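Wolle, Motten, Herbst

Kurz und schnell diesmal, der Brief sollte längst raus sein.

Viele Mails zum Thema Motten. Sehr viele. Also vorgezogen, der Beitrag übers Stopfgarn kommt dann im nächsten Brief, versprochen.

Zuerst das, was die meisten falsch machen (ich auch, jahrelang). Pullover aus der Kiste holen, kurz ausschütteln, anziehen, fertig. Und im Frühjahr getragen wieder rein. Genau davon leben die Viecher. Die Larven fressen Keratin, also Wolle, Kaschmir, Seide auch mal, Federn, Fell. Am liebsten dort, wo Schweiß und Hautfett sitzen. Kragen, Achseln, Bündchen. Ein sauber gewaschener Pullover ist deutlich weniger interessant als einer, der nur dreimal an war.

Die Falter selbst fressen gar nichts mehr. Wer einen im Flur erschlägt, hat meistens ein Männchen erwischt, die Weibchen fliegen nicht gern und sitzen irgendwo im Dunkeln. Also nicht beruhigt sein. Schrank aufmachen, Falten aufklappen, Nähte ansehen. Kleine helle Röhrchen, sandige Krümel in der Farbe vom Pullover: Befall.

Was dann?

Einfrieren. Trocken in einen Beutel, Luft rausdrücken, bei minus 18 Grad mindestens eine Woche liegen lassen. Ich nehme inzwischen 10 Tage, weil unser Fach immer zu voll ist und dicke Jacken lange brauchen, bis die Kälte innen ankommt. Danach im geschlossenen Beutel auftauen, sonst schlägt sich Feuchtigkeit an der Wolle nieder. Und dann erst waschen oder gut ausbürsten. Draußen, bitte.

Hitze geht auch, nur nicht für Wolle. 60 Grad in der Maschine sind prima für Baumwollbezüge, Kissenhüllen, die Einlegetücher aus dem Schrank. Einen Pullover könnt ihr danach dem Teddy anziehen. Frau aus der Dienstagsg— nein, Namen lasse ich weg, sie weiß Bescheid. War ein schöner Pullover.

Waschen überhaupt: Handwäsche lauwarm oder Wollprogramm, wenn die Maschine eins hat, das den Namen verdient. 40 Grad steht manchmal auf dem Etikett, ich bleibe trotzdem drunter. Wollwaschmittel ohne Enzyme, Proteasen greifen die Faser an. Kein Weichspüler. Nicht wringen, ins Handtuch rollen, draufknien, flach hinlegen. Nie auf die Heizung.

Und wieviel schleudern? Kommt auf das Stück an. Alles Grobe, Feste, Norwegisches verträgt eine kurze Runde, Mohair und lockeres Lace lieber gar nicht.

Zu Zedernholz. Riecht gut. Hilft ein bisschen, so lange es riecht, und wenn die Larven schon drin sitzen, hilft es nichts mehr. Gleiches gilt für Lavendel. Wer Säckchen mag: alle paar Wochen durchkneten und nach einem Jahr neu füllen. Jaxon Lévesque schwört auf Lorbeer, sein Schrank riecht wie ein Schmortopf, Motten hatte er im Frühjahr trotzdem. Er lässt ausrichten, es seien weniger gewesen als bei mir. Stimmt leider.

Pheromonfallen: zur Kontrolle ja, zur Bekämpfung nein. Die locken nur Männchen. Hängt eine rein und seht regelmäßig nach, dann wisst ihr wenigstens, woran ihr seid. Auf Kleidermotte achten beim Kauf, die Fallen für Lebensmittelmotten funktionieren im Schrank nicht. Habe ich zwei Sommer lang nicht gelesen, was auf der Packung stand.

Schlupfwespen hat eine Leserin probiert, ganz zufrieden. Mehrere Lieferungen hintereinander, die Kärtchen liegen wochenlang im Schrank. Wer das auch gemacht hat, bitte schreiben, ich würde gern mehr darüber sammeln.

Nicht vergessen:
Fugen unter dem Schrank aussaugen, Teppichränder auch
Filzgleiter und alte Filzpantoffeln
das Klavier (ja, die Hammerfilze)
Wollreste in offenen Körben
Vogelnester am Fenster, wenn die Brut ausgeflogen ist

Zum Pilling noch schnell. Knötchen sind kein Mangel, die meiste weiche Wolle macht das am Anfang. Kurze Fasern wandern raus, verdrehen sich. Abziehen mit den Fingern reißt neue Fasern nach. Besser Wollkamm oder Fusselrasierer, Pullover flach hinlegen, ohne Druck. Fusselrolle nimmt Haare und losen Staub, die Knötchen lässt sie sitzen. Nach ein paar Wäschen wird es weniger.

Lagern: sauber, ganz trocken, dicht. Baumwollbeutel mit Zugband sind nicht dicht, durch die Öffnung kommt so eine Junglarve locker. Kisten mit Dichtung oder Beutel mit Zip. Gefaltet, nie auf Bügel, sonst habt ihr im Herbst Ohren an den Schultern. Vakuumieren für kurze Zeit okay, über Jahre finde ich es für dicke Stricksachen nicht schön, die kommen platt raus und bleiben es eine Weile.

Bei Iretti gibt es die Wollkämme wieder, die mit den feinen Zinken waren lange weg. Lavoie hat nur noch grobe. Und die Oltel-Stopfrunde hat inzwischen fast 1000 gerettete Socken in der Liste stehen, Glückwunsch dorthin, zählt auch die Kindersocken mit? Das wird hier im Haus heftig diskutiert.
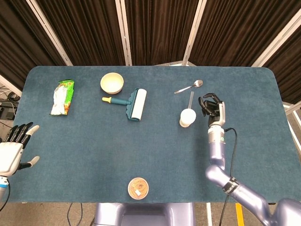
Kilholm, im September

Nachtrag zum letzten Brief: beim Rezept für die Wollfettkur fehlte ein Schritt. Das Lanolin erst in wenig heisem Wasser mit einem Tropfen Wollwaschmittel auflösen, bis es milchig ist, dann ins lauwarme Bad geben. Sonst gibt es Flecken. Tut mir leid für alle, die es schon so gemacht haben, noch einmal lauwarm mit Waschmittel durchziehen, meistens geht es raus. Fragen wie immer per Antwort auf diese Mail, ich lese abends.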